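Search this blog Search

Saying No to Extra Work

Last updated October 12, 2025

1. Read the request twice before you answer. Last December I said yes to a newsletter job in Voststead after reading only the subject line. It took 11 evenings.

2. Wait a night. Most people who write "urgent" can stand to hear from you at breakfast.

3. Keep the no short. Mine used to run 500 words, and Sioned would write back arguing with each paragraph. Now I send two lines.

4. Don't offer a substitute favor. You will end up doing that one and the first one too.

5. Leave some of the week with nothing planned in it.

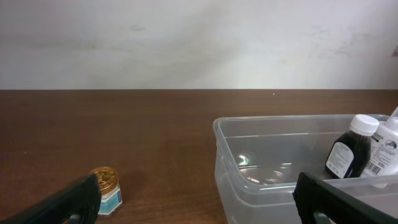

6. Expect to feel bad for a day or so. I still do.

7. If they ask again, send the same two lines.

Recent posts
Moving to Undport
Apologizing by Email
What I Owe My Sister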